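Ticket: Coffee station stops after grind during open day
Site: Grundgate, demo hall
Opened by: Larasati Saragih
Assigned to: Yeison Condori
Priority: 2
Status: Open, workaround in place

Problem as reported
The coffee demo on the Fallari program stops after the grind step. The arm stays where it is and the console shows "cup not confirmed." No alarm. Visitors were at the table when it first happened, so Larasati restarted the program from the console and it ran through. It stopped again later in the morning at the same step.

Log

9:40 Yeison: Read the console history. Same message both times. Grip force is normal up to the stop. Checked the cable connectors at the wrists, both tight.

10:15 Yeison: Cup check was waiting 2 seconds. Raised it to 4. Ran the station with no visitors and got no stop.

11:05 Larasati: School group from Stuvby came through, 20 people. One stop, cleared from the console. Please don't change settings while a group is at the table. I had to talk over a restart.

11:30 Glykeria Spanos: The cup position was taught in June, before the trays were moved for cleaning. I would re-teach it before touching the timing any further.

12:10 Yeison: Agreed. Re-taught the cup position for the left and right hands over lunch and wiped down the table. Pictures from today attached.

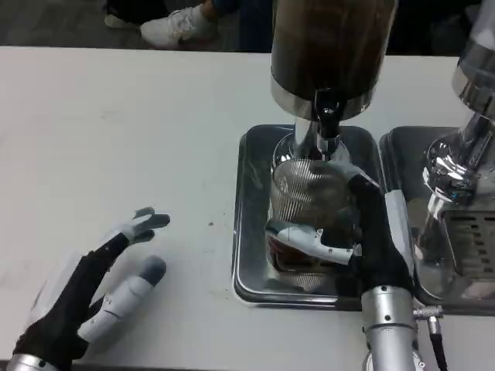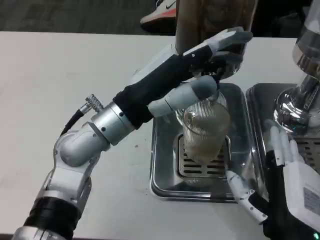
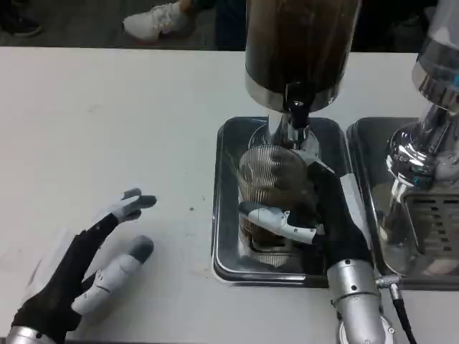
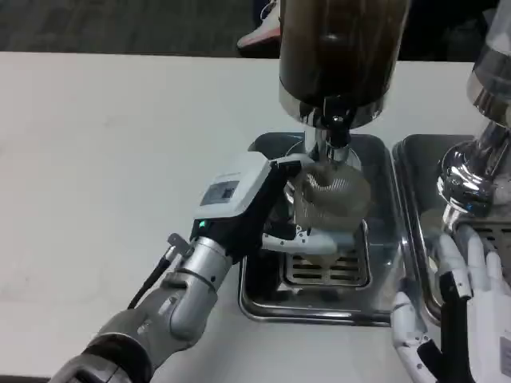
12:50 Yeison: Timing is back at 2 seconds. Saved the new position as a separate program so the June one can still be loaded. If it stops again, use Resume on the console. Do not use Home with a cup in the hand.

2:20 Larasati: Afternoon groups done. No stops. One visitor asked why it is slower than a person and I said we run it at reduced speed on open days. Is that still true?

2:35 Yeison: Yes, reduced speed is on.

3:10 Glykeria: Leave this open until Ikhsan Ginting has looked at the cup check. We need tape marks on the table for the trays before the Ledesma visit.

Related tickets
Grinder hopper refill reminder not showing
Console screen dims during demo
Tray marks for demo table, Grundgate
Reduced speed setting lost after restart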